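The Sternmont and Desetti Scenic Railway ran for seven miles up a mountain that nobody had asked it to climb, and Elspeth Strachan had inherited it from an uncle who disliked her.

It came with one locomotive, two open coaches, a gift shop, and a pumpkin-colored depot where the telephone rang only when people wanted the other scenic railway, the good one, in the next valley. That one had a dome car. It had a dinner service with a cheese course. Elspeth's had a bench and a man named Lavari, who had driven the engine for so long that he referred to it as "my wife's rival" in front of his wife.

"You could sell," said Lavari, the first week.

"To whom?"

He thought about this through an entire sandwich and didn't bring it up again.

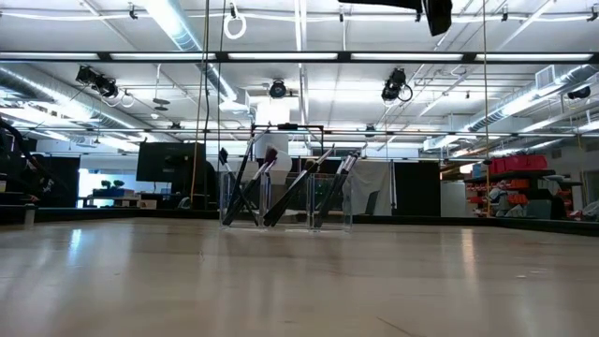

The trouble was winter. In summer people would ride anything, provided it had a whistle. But in December the good railway ran a Santa train, with cocoa and a choir, and sold out by Labor Day. Elspeth decided she would have a Santa train too. She ordered 499 paper cups, the supplier having shorted her by one, and spent an evening composing a letter of complaint that she was rather proud of and never mailed.

For Santa she had Öztürkmen, the depot agent, a thin and truthful man. He had reservations about the part.

"If a child asks me whether I'm real," he said, "what do I say?"

"You say ho ho ho."

"That's evasive."

"It's seasonal," said Elspeth, and sent him off to be measured.

They opened on a Saturday, with 80 seats to fill and ten passengers to fill them. Öztürkmen walked the aisle of the first coach in a suit that had been built for a man with more to offer. A little girl in earmuffs asked where his reindeer were. He told her that he had come by bus. She asked which bus. He told her that too, along with the place where you change, and her grandmother wrote it down.

Halfway up, at the Desetti cut, the locomotive stopped.

It stopped politely, the way a guest stops talking when he realizes he has been at it too long. Lavari climbed down and looked at it. Elspeth climbed down and looked at Lavari. Snow had started to come through the pines, and for a minute or two it was all very much like the brochure.

"How bad?" she said.

"She's thinking," said Lavari.

"How long does she usually think?"

"Your uncle once walked home."
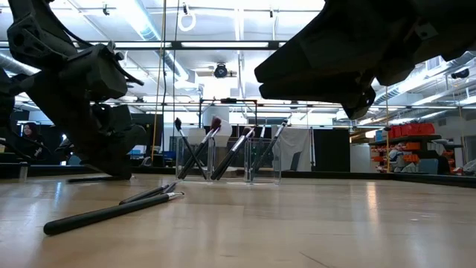

Elspeth went back to the coaches to explain. She had prepared a speech for emergencies, but it was for avalanches and needed a lot of changes. In the end she just said there would be a short delay and that the cocoa was free, forgetting that the cocoa had been free all along. The passengers took it well enough. The grandmother wanted to know whether there was entertainment. Elspeth went through her bag for something that might pass as entertainment and came up with a ticket punch, half a scone, and a couple of black makeup brushes, and she laid the brushes side by side on the seat, as if that were the start of something. The girl in the earmuffs studied them. Then she picked one up, climbed on the bench, and began very seriously to improve Santa.

He bore it. He had been told by Elspeth that the customer came first, and he was a man who believed what he was told. The girl had found some rouge at the bottom of the bag, and by the time she was done he had cheeks you could have flagged a train with. The other children formed a line. So, after a decent pause, did a retired dentist.

It was an hour and a quarter before the engine made up her mind. Lavari said it was the injector. He'd also sung to it, which he left out of his report. They came down the mountain in the dark with everyone on board painted up like a carousel, and at the depot the grandmother shook Elspeth's hand and asked, in front of witnesses, whether the breakdown was included every time.

Elspeth said she would look into it.

By the second weekend they had sold out. People called the depot and asked for the one where you get stuck. Lavari was insulted, then flattered, then difficult about money. The engine, of course, now ran perfectly, and had to be stopped at the cut by hand while he got down and frowned at it for the public.
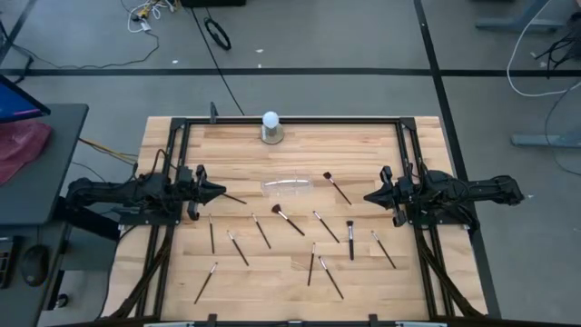

Lavari's wife held that it was fraud. Charging people for a breakdown was one thing, she said, but charging them for a breakdown that didn't happen was how her cousin had lost his license, and she wanted it known that she'd spoken up before the trial and not during it.

Elspeth pointed out that it said "possible delays" right there on the ticket.

"Possible," said Lavari's wife.

On January 7, 2020, with the season over and the depot smelling of old cocoa, a letter came from the good railway in the next valley. Elspeth read it standing up, then sitting down, then out loud. They had heard about her mountain. They had a dome car, a choir, and a locomotive that had not once failed in service, and they were wondering, in confidence, whether Mr. Lavari might be available to come over and take a look at it.

"What's wrong with it?" said Lavari.

"Nothing," said Elspeth. "They want to know if you can do something about that."

He put down his sandwich and asked what they were paying.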